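### 3.2 Equipment planning and budget

We split the equipment budget between the Kirklow and Minberg sites before any hardware was ordered. The refrigerator restocking task set most of the requirements. 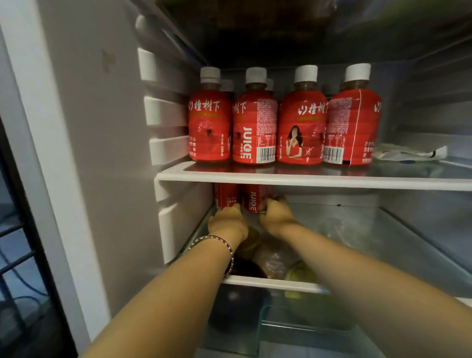

**Figure 4.** Two-handed handling of juice bottles on the lower shelf of a refrigerator.

Each site needed two arms, so a single-arm quote from Flarkley was dropped in April. The grippers cost $900 each and the arms $1781 each per month on lease. We chose a lease of 15 months, the shortest term Flarkley offered with repairs included. Spare finger pads were bought outright at $105 per set.

Shelf height mattered more to the choice of wrist than payload did. A full 350 ml bottle is well within the rating of every arm we priced, but two of the wrists were too thick to work under a low glass shelf. Alper Kahraman kept the price sheet, and Kevser Kocabaş checked wrist sizes against the supplier drawings. Shipping is listed separately in Table 2.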